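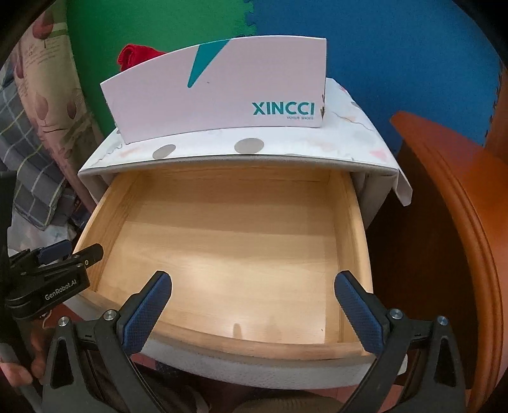 Nightstand with the drawer open, shoe box on top

Home office deduction and mixed-use storage, sole proprietor

Posted in: Tax & Bookkeeping > Small Business > Federal

ledgerline_k
I file a Schedule C for a one-person resale business (sports shoes and accessories, mostly through the Ikusport marketplace, with a few direct sales). I rent a two-bedroom apartment. The second bedroom is 9 feet by 12 feet and holds a desk, a printer and my shelving. It is used for the business only. There is also a closet in the main bedroom where I keep inventory on one side and personal clothes on the other. No wall or partition between them.

I have been using the simplified method, which is capped at 300 square feet. My software (Kematex, desktop version) is now asking whether I want to switch to actual expenses, and it wants a separate figure for "storage area." The help text does not say whether the closet belongs there.

What I need to know:
Can I include half the closet in the storage figure?
If I switch to actual expenses this year, am I locked into it next year?
Does a loss for the year change anything? I expect a small one, since I bought a lot of stock in September and most of it is unsold.

Renter, no depreciation involved. Cash method. No employees.

basis_and_boot
Taking these in order.

Closet. The general rule is regular and exclusive use. Inventory storage is an exception to the exclusive part. If you sell products at retail or wholesale, your home is the only fixed location of the business, and you keep inventory there on a regular basis, the storage space can qualify even if you sometimes use it for personal things. It still has to be a separately identifiable space suitable for storage. A permanent partition is not required. Half a closet with a fixed shelf or rod dividing the two sides is a reasonable position. A pile that moves around is not. Measure the inventory side only, write the measurement down and keep a dated sketch with your records.

Note the condition about the only fixed location. If you rent a storage unit or a booth somewhere else, read Publication 587 again before you claim anything under the exception.

Switching. You choose the method each year on a timely filed original return. Using actual expenses this year does not bind you next year. Once you have filed, though, the choice for that year is final and you can't amend to change it.

Loss. This is where the methods differ. Both are limited by the income of the business. Under actual expenses, the amount you can't use because of the limit carries forward to the next year in which you use actual expenses. Under the simplified method there is no carryover. Also, a carryover from an earlier year can't be used in a year when you elect simplified. It waits.

One more point on your numbers. Unsold stock from September is usually not deducted just because you paid for it. Depending on how you treat inventory, the cost may not come off until the items are sold. Small businesses have some choices there, but the treatment has to be consistent. Check how Kematex has it set up before you assume you have a loss. Changing the treatment generally means Form 3115.

Forms: Form 8829 for actual expenses, with the total carried to Schedule C. The simplified method goes directly on Schedule C.

parcel_nine
I just use simplified every year. It is $5 a square foot and it takes 2 minutes. For a room your size it is not worth the paperwork unless your rent is high. I switched from Kematex to Wurnar and it never asked me about closets.

manzano_books
The rent is what decides it. Work it out both ways before you file. Your room is 108 square feet, so simplified gives you $540 for a full year, before any closet space. For actual expenses, divide the business area by the total area of the apartment and apply that percentage to rent, renters insurance and utilities. In most cities a tenant comes out ahead with actual expenses, often by a wide margin.

Two things the answers so far leave out. First, if you started using the space partway through the year, simplified is figured on an average monthly area, and a month counts only if you had 15 or more days of qualified use. Second, state returns do not always follow the federal method – check your state's instructions.

On the software field: enter the room as office area and the inventory side of the closet as storage. Kematex adds them on the 8829 worksheet. Don't put the closet in both.

ledgerline_k
Thank you. The inventory setting was wrong, so there is no loss this year after all. Going with actual expenses. The closet has a fixed divider shelf, and I have measured the business side and added it to the file.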